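Search this site Enter keyword Go

MEDIA RELEASE

Skinetel publishes wrist camera comparison, and tells buyers to hold on to their money

For immediate release, June

Skinetel, an independent test shop for small robot arms and the parts that bolt onto them, has released the results of a side-by-side trial of two wrist cameras. The short version is that neither did what its sales sheet said it would do outside, and the dearer of the two was only slightly better than the cheaper one.

The trial compared the Vistia wrist camera with the Grarkulell wide-angle unit. Both are sold for mounting at or near the gripper, and both are offered to labs, farms and small manufacturers as suitable for outdoor work. Skinetel bought its units at full price through an ordinary distributor. Neither maker paid for the trial, and neither saw the report before it was finished.

"We were sent a lot of brochures with the word 'robust' in them," said Taras Semeniuk, who led the trial. "I asked what it meant and got a different brochure. So we took the cameras outside and logged what came back."

Over the trial the team collected 3,846 stills in full daylight. Each was graded by two people working separately, using one plain question: could a person planning a grasp from this still find the edges of the thing to be grasped? Of the total, 2,494 passed. The remainder failed for glare, blur, or colour so far off that the graders could not agree on where one surface stopped and the next began.

Skinetel does not regard that as a good result. The same cameras, on the same arms, had almost no failures under the fluorescent tubes in the company's own workshop, where most of the published demonstrations in this field also seem to be filmed.
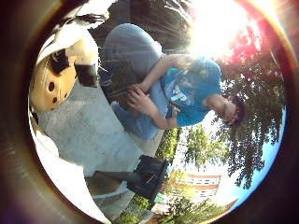
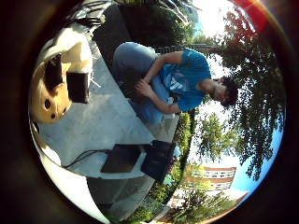

Glare was the largest single cause of failed stills, and it is the item Skinetel would most like purchasers to ask about. Both makers describe their lens coatings as suited to direct sun, a claim the company could not support from its own grading. With the sun inside the circle of view, the patch around it washes out to white and a red streak or smear bleeds into the leaves and the dark border beside it. A grader looking at a hedge can shrug at that. A controller trying to pick something up beside the hedge may have nothing to work with, and the wide lenses that both firms promote so heavily make it much harder to keep the sun out of view in the first place.

The width of the lens is a trade-off that the marketing leaves out. A wide circular view takes in the gripper, the ground and a good deal of background at once, and that is useful when an arm is searching. It also spends a large share of the sensor on a black surround that carries no information, and it leaves a person's face or hands only a small part of what remains. Skinetel's graders repeatedly asked for the middle of the view to be sharper and were told by both makers' support desks that a firmware change was coming. None arrived during the trial.

The company also looked at mounting. Because the cameras ride at the wrist, anything the wrist does, the view does too, including turning sideways. Vistia's software is advertised as correcting for this. In Skinetel's hands it corrected when the arm was still and lagged when the arm moved – the opposite of what a buyer would want. Grarkulell makes no claim to correct at all, and Skinetel gives it some credit for saying so.

On controllers, the trial used the Pylypenko board with both cameras. The board behaved well enough, though it dropped its connection 11 times over the trial and gave the same unhelpful fault code each time. Skinetel has passed the logs to Pylypenko and has had a polite acknowledgement.

"I'm not saying these are bad cameras," Semeniuk said. "I'm saying that someone reading the ads would think the outdoor problem was solved, and it isn't. If you work in a shed, buy the cheap one. If you work in a paddock, borrow one first and take it out at the time of day you'd really be using it."

He was also doubtful about the value of some comparisons already in circulation, including ones that favour the products Skinetel tested. "A table with ticks in it tells you somebody had a table. I'd want to see the stills that failed. We've put ours in, and some of them are pretty ugly."

Skinetel acknowledges limits in its own work. Only one sample of each camera was tested, so a faulty unit can't be ruled out. All of the outdoor sessions were held in dry weather, and the report says nothing about rain, dust or frost. The two graders disagreed on nearly 10 per cent of stills before a third person settled the matter, and the company has published the disputed ones in a separate folder so that readers can judge for themselves. The pass mark was also a human one. A still that satisfied a person might still defeat a grasping program, and the reverse could be true, although Skinetel has yet to see much sign of it.

The report recommends that purchasers ask any wrist camera supplier for unedited outdoor stills with the sun in view, a written statement of how the unit behaves while the arm is turning, and the terms for returning it if it doesn't perform. Skinetel put all three requests to both makers as an ordinary customer. Vistia replied with the return terms only. Grarkulell sent a handful of stills, all of them taken in open shade.

A second round is planned using a simple clip-on hood that the workshop has made for each camera. Semeniuk expects it to help with glare when the sun is high and to do very little when it is low, and he has asked for that guess to be printed here ahead of the results.

The full report, the grading sheets and the complete set of stills are free to download from the Skinetel website. Printed copies can be mailed on request for the cost of postage.

Media contact: Taras Semeniuk, Skinetel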